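Rorkinwood Tabletop

A collection of clips and stills of small things being put down, picked up and put somewhere else on tables. If you were hoping for landscapes, try another folder.

What's in it

1722 clips, sorted into 103 folders, one folder per table setup. The objects are the sort that gather on any flat surface if you leave it alone: boxes with lids, flat things, things that once belonged to a set. Folder names were chosen by Radymyr Hnatiuk over one long September and follow a system he has promised to write down.

Splits

bulley: the training part, and most of the collection
kostiuk: validation
cukach: test, please keep your hands off it until the end

Labels

Each clip has one line of text saying what gets tidied and where it goes. "Box to the right side" means the right side as you look at the table. In 3 folders it means the other right side. These are listed in errata.txt and will be fixed in version 2, along with the spelling of "rectangular."

Colors are named by eye. Mint green, pale green and "greenish" are all in use, sometimes for the same box. Merge them if it bothers you. Orange gave us no trouble at all.

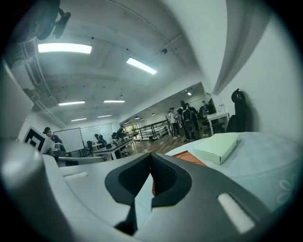 Sample still: mint-green lidded box and a flat orange object on a light gray tabletop.

Known issues

Partly hidden objects are labeled as if fully visible. Printed patterns on a tabletop, flowers included, are not objects and have no label, though one early annotator felt strongly otherwise and a few flowers remain.

Use

Free for research and teaching. Cite as Rorkinwood Tabletop, version 1. Send corrections to Radymyr, one per message, with the folder name in the subject line.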